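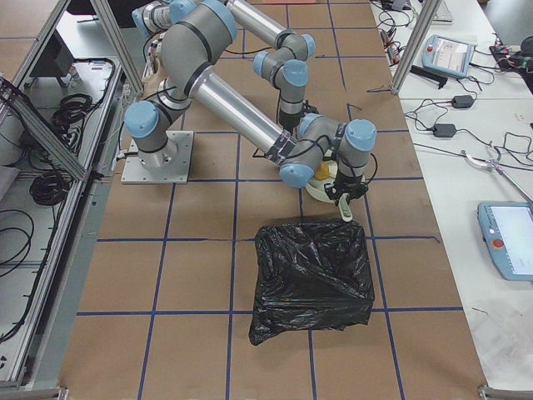
Cities and Climate Action Plans
Session 3 handout: reading a city's emissions inventory

Last week we got as far as the question of who a tonne of carbon belongs to, and then the bell went. I've typed up my notes so we can pick up from there, with a few bits I skipped over in the room. Bring this with you on the day, because I'll be scribbling on it as we go and you'll want to do the same.

First, a quick reminder of the words. An inventory is a list of the greenhouse gases a city puts out in a year, sorted by where they come from. A target is what the city says it will get that total down to. The action plan is the bit in between, and it's usually the longest document and the one with the nicest photos of cyclists. My advice is always to read the inventory first, even though it's the dullest of the lot (sorry). If you start with the plan you'll be half in love with the tram extension before you've found out whether transport is even the city's big problem.

The three scopes

You'll see these everywhere, so get them straight now.

Scope 1 is whatever is burned or released inside the city boundary. Gas boilers, petrol in cars, methane from a tip if the tip is within the line.

Scope 2 is electricity, heat or steam that's used inside the boundary but made somewhere else.

Scope 3 is everything else that happens outside because of what people do inside. Food, cement, flights, the phone in your pocket. Most cities report a bit of it, usually waste that's sent over the border, and go rather quiet about the rest.

Somebody asked me after class whether a city can make itself look better just by moving the line. Well, yes! Our practice city does it in a small way, so let's go through that.

Working example: Flendar

Flendar is the harbour city in your reading pack. It has a river, a port on the Voreo side, an old town with very leaky houses, and a district heating network that goes back to 1918 and has been patched ever since. (I have a soft spot for the heating network. You'll hear more about it than you need to.)

Turn to the summary table and look at what's in and what's out:

Homes and offices: in, both scopes.
Road traffic: in, but only trips that start and end within the city.
Port: ships at berth are in, ships moving are out.
Waste: in, including what goes to the Sanano landfill.
Food and goods: out.

Now look at the road traffic line again. Flendar has a lot of commuters, and every one of them crosses the boundary twice a day, so none of those trips get counted. The method is allowed and it's written down plainly in the notes at the back. I don't think anyone's being sly. But it does mean you can't put Flendar's transport figure next to another city's and say who's doing better, and I'd like you all to stop doing that in your essays, please.
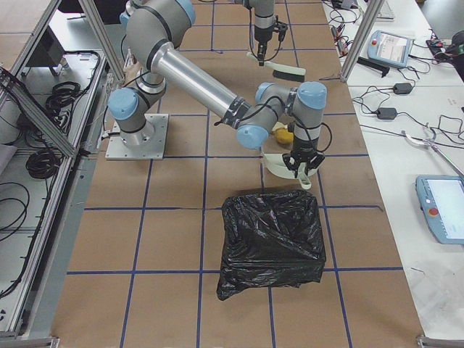

The port is trickier. Ships at berth run their engines for power, so there's a good local case for shore connections, and the plan has one. Moving ships are left to somebody else's inventory, and when I went looking for whose, I couldn't find them. Have a go yourselves. If you do find them, tell me and I'll change this paragraph.

Baselines

A target of "half by such-and-such a year" means nothing until you know half of what. Flendar changed its baseline year when the Þorgeirsson smelter shut. The first draft of the plan counted from a year when the smelter was still running flat out, which made the early cuts look marvellous. The final version starts after it closed. I think that was the right call and quite a brave one, since the headline number got smaller overnight.

When you read any plan, check the baseline year and then check what was going on that year. A cold winter, a closed factory or a recession can each do more to a total than several years of policy.

Activity data and guesses

Every line in an inventory is an amount of something multiplied by a factor. Litres of diesel times the carbon in a litre, that sort of thing. Some amounts come off a meter. Others are scaled down from national figures by population, and then the city could do wonderful things and its number wouldn't budge. In Flendar's case the home heating comes from 2222 metered substations, so it's solid. The road figure is from a traffic model, so less so. Waste is somewhere in the middle - the lorries are weighed but nobody sorts what's in them very often.

For next time

Pick one sector from the Flendar table and write about 10 lines on it. Say where the amount comes from, what's been left out, and which measure in the plan would show up in the number if it worked. Pencil is fine, and so are arrows all over the page.

We'll do adaptation (floods, heat, the river wall) in November, so leave that chapter for now.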